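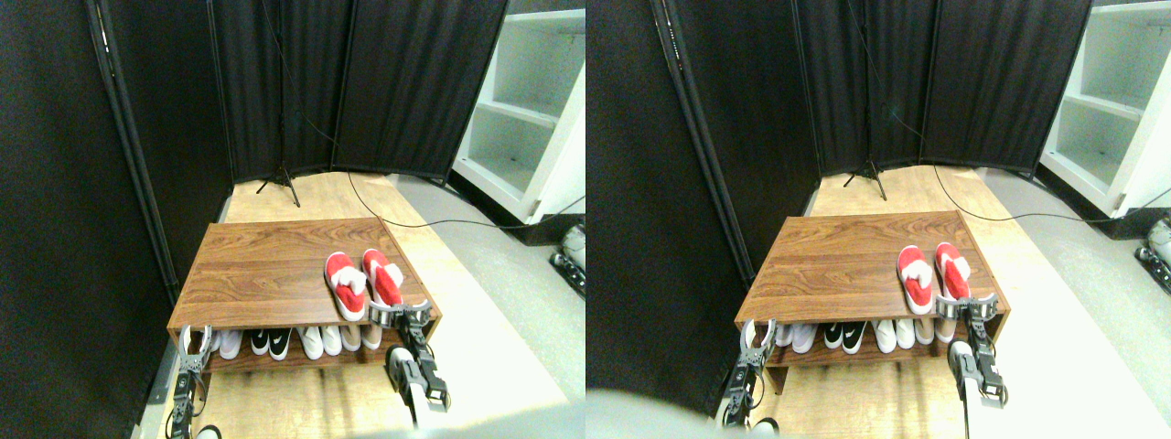 Shoe rack station for the Plesico tidying package, with one red and white pair on the top and four pairs below.

PRESS RELEASE
20 January 2021

Prukier opens orders for Plesico, a tidying package for two-arm robots

Prukier announces that Plesico, its software and training package for household tidying, can be ordered from today. The package is made for laboratories and small companies which already own a robot with two arms and wish to teach it daily work at home height and at floor level.

The first task set in Plesico is footwear. It contains 1,786 recorded demonstrations, performed by trained operators at our site in Hivard. A low rack was chosen for it, so the arms must work close to the floor and place shoes side by side without pushing the neighbouring pair.
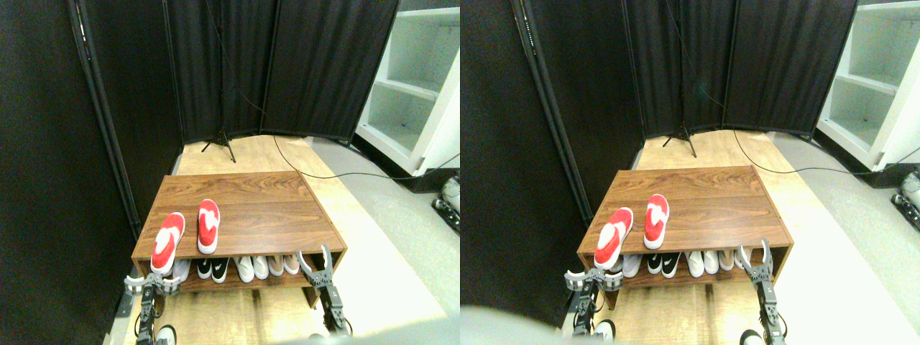

What the package contains

The customer receives the demonstrations, the control software Inga, a setup guide of 147 pages and nine prepared task plans. Inga reads two camera views at the same time and can be used with most common parallel grippers. The licence is valid for one site and costs 750 euros per year. Updates are included in this price.

Known limits

Plesico does not yet handle laces or boots with a high shaft. Support for boots is planned for November. We recommend that a person stays near the robot during all work.

How to order

Orders are accepted by the Prukier sales office in Hivard. Schools and universities may ask for a trial licence, which is free of charge for nine weeks.

About Prukier

Prukier develops software and training material for service robots.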